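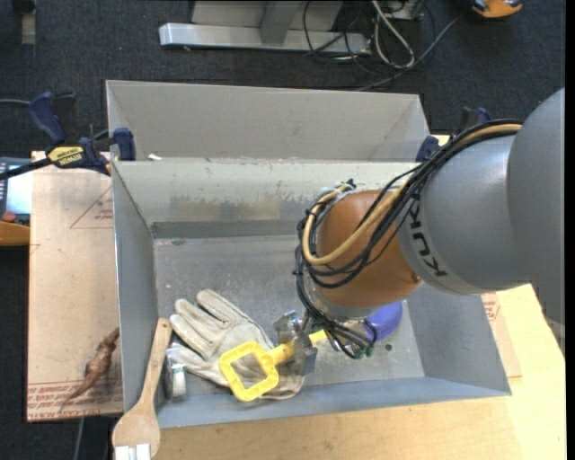 I want to make a case for the public library's tool shelf, and for borrowing things in general, because I have spent the past year doing it and I can't stop bringing it up at dinner.

Our branch started lending tools two summers ago. It was one metal rack by the large-print mysteries, with a sander, some clamps, a pressure washer that leaked, and a tile cutter donated by a man named Rory Paterson, who had finished his bathroom and never wanted to see it again. Now it fills what used to be the microfilm room. You can take home a post-hole digger! You can take home a pasta machine, a sewing machine, a telescope, a carpet cleaner, and a thing for pitting cherries that I have had out three times.

I own a drill. I bought it when we moved in, and if I add up all the minutes that drill has spent making holes, I get nearly 30. The rest of its life has been spent in a closet under a bag of Halloween costumes. Most of my street has the same closet. Walk down it some evening with the garage doors up and count the leaf blowers (I tried this once and gave up at 9, because someone asked if I was looking for a lost dog).

My neighbor Xiomara Dvorak disagrees with me about all this, and her argument is a good one. She says that owning a tool is what makes you use it. If the saw is right there, you fix the gate when you notice the gate. If you have to reserve the saw, wait for it, drive over, and sign the form, the gate stays broken until October. She fixes far more things than I do, so I take her seriously. Her workbench is the best-kept place on the block, and I would never tell her to give it up.

But I think she's describing herself, a person who picks up a saw every week. For the rest of us the saw is right there and the gate is still broken. What finally got me to fix mine was the due date. I had the circular saw for a week, someone was on the list after me, and that was that. I cut the boards the night before it had to go back, with a headlamp on, and hung the gate the next morning in my pajamas. It sticks a little when it rains. I love that gate.

There is also the matter of getting help. When you buy a tool in a store, you get a manual in six languages. When you borrow one from our branch, you get Fumiko Yokoyama, who runs the desk in the afternoons and has used almost everything on the shelves. She showed me how to thread the sewing machine and then made me unthread it and do it again while she watched. She keeps a notebook tied to each of the bigger items, and people write in it. The one on the tile cutter is wonderful reading. "Go slower than you think." "Blade is fine, it was my tile." "Did a whole backsplash with this, thank you, whoever you are." Someone drew the backsplash.

I know the practical objections, and they're real. Things come back dirty. Things come back broken, or they come back in May when they were due in March. The carpet cleaner has a waiting list of 13 people every spring, and if your dog has been sick on the rug today, thirteenth in line is no comfort at all. Blades and batteries cost money and somebody has to pay for them. At our branch that comes out of the same budget as the children's books, and I understand the parents who stood up at the last town meeting and asked about it. I'd put it on a separate line, with a small yearly fee for anyone who can afford one, and I'd pay mine gladly.

Space is the other problem. Kwaku Kwofie, who lives above the bakery in a one-bedroom with two kids and no garage, told me he had never owned a ladder in his adult life. Where would it go? He borrowed one in August to paint the kids' ceiling dark blue, and then he borrowed the projector too, so he could trace the constellations in the right places. A ladder costs less than a week's groceries, but the room to keep one costs a lot more than that, and I had never thought about it until he said so.

So what I'd like to see is more of it, and in more towns. Start small. A rack is enough, or a closet in a church hall, or a shared shed between four houses. Pick the items that people use hard for a weekend and then forget - ladders, folding tables, the big coffee urn, the giant soup pot. Leave the everyday things alone, since people are fond of their own hammers and should be. Tie a notebook to everything. And set short loans, shorter than seems kind, because the due date does half the work.

I have the cherry pitter until tomorrow at noon, and there are still two bowls to go.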